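Small Rooms, Long Ledges: How People Use the Window Ledge in Student Housing

Project report, Introduction to Interior Studies

Background

Most rooms in the Brinirside residence have one window, and nearly all of them have a ledge below it. The housing handbook mentions the ledge only once, to say that nothing may be screwed into it. Our course asked each student to pick one part of a room that is usually left out of floor plans and find out how it is used. I picked the ledge.

The furniture in these rooms is fixed. The desk is under or next to the window, the bed is along one wall, and the closet is by the door. Residents cannot move any of it without a form. The ledge is one of the few surfaces that arrives empty and has no set purpose, so I expected it to say something about what people want near them when they sit down to work.

Method

I visited 11 rooms in June, all of them on the two upper floors. In each one I measured the ledge, wrote down what was on it, and asked the resident the same short set of questions: what was put there first, what gets moved and how often, and whether the curtains are opened every day. I also asked what they would put there if the ledge were twice as deep. Visits took up to 20 minutes.

I did not ask anyone to tidy up or leave things as they were before I came. Some residents had clearly tidied and some had not, and I made no note of which.

The rooms are not all the same shape. The older part of the building, which residents call the Surkovance side, has straight ledges that are 1055 mm long. The ledges on the newer side are 839 mm long and a little deeper. I used a steel tape and measured along the front edge.

What was on the ledges

Plants were the most common thing, usually in small pots and usually pushed to one end. After plants came soft toys, figures, chargers, mugs and cosmetics. Books were less common than I had guessed. Two residents told me that books on the ledge fade or curl, and one had moved hers to the closet floor for that reason.

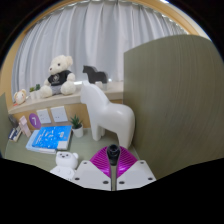 Luline Nugroho
Second-year student, Interior Studies

A teddy bear in a black T-shirt and gray shorts takes up the most space on the left half of this ledge, with two little potted plants right beside it and a smaller plush toy farther along. A dark horse figure stands on the other side of the bear. The big white horse is on the desk, facing the same way as the dark one. There was a pattern I saw in several rooms: a group of things starts on the ledge and then spreads to the desk in front of it.

Desk and ledge together

In rooms where the desk is pushed up to the window, residents treated the two surfaces as one. Large pieces went on the desk, where there is more depth, and small ones went on the ledge behind. When I asked about this, the usual answer was that tall things on the ledge get caught in the curtains. Long curtains are heavier than they look, and pulling them at night can knock over a pot.

In rooms where the desk stands apart, the ledge was used more for storage. Chargers and mugs ended up there and stayed there.

Curtains

Only 3 residents said they open the curtains fully every day. The others open them partway or leave them closed and use a lamp. This matters for the plants. A ledge plant behind an open curtain gets daylight, but one in front of a closed curtain gets much less, and several people said they had lost plants over the winter.

Limits of the project

The sample is small and comes from one building. All the visits were in the afternoon, so I have no record of how the ledges look in the morning. I would also measure depth more carefully next time. I took it at the middle only, and on some ledges the depth changes toward the ends.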